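Unit 6: When the Arm Joins the Packing Line
Notes by Jirayu Bunnag, 3/30/19

Start from the job, then the machine. At the Carkovance kitchen a packer used to make 255 reaches an hour. Now Adia, the arm on bench two, takes the plain reaches and the packer decides what goes where - a very different shift! Training is done with play food, so a dropped egg costs nothing and everyone gets a turn.
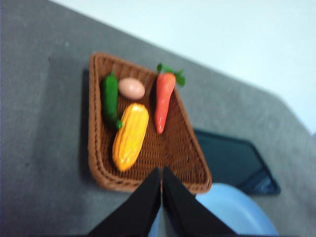

Fig. 1. Practice basket: pepper, egg, carrot and corn, with the gripper at the near edge.

Think about how much judgment hides in one basket. An egg and an ear of corn need different handling, and a person switches between them without a thought. Somebody has to teach the arm that, and the best teachers are the packers (I love this part). At Carkovance 16 of them took the January course, and six now write the pick orders themselves.

What gets lost? Talk, mainly. Two people at a bench chat; one person and an arm don't. Breaks had to be moved so that people still met. Bowl work comes next in the course, with one item to reach for and a rim to clear. 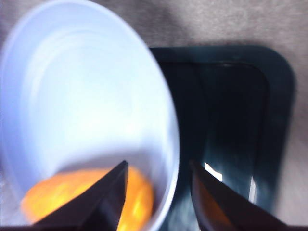 Shoshana Crenshaw: My wrists feel better, and I'd never go back. But I watch all day now, and watching makes me tired in a new way. Put that in your notes too.

For next time: read the Fetik handout and list the tasks in your own job that you'd hand over, and those you'd keep.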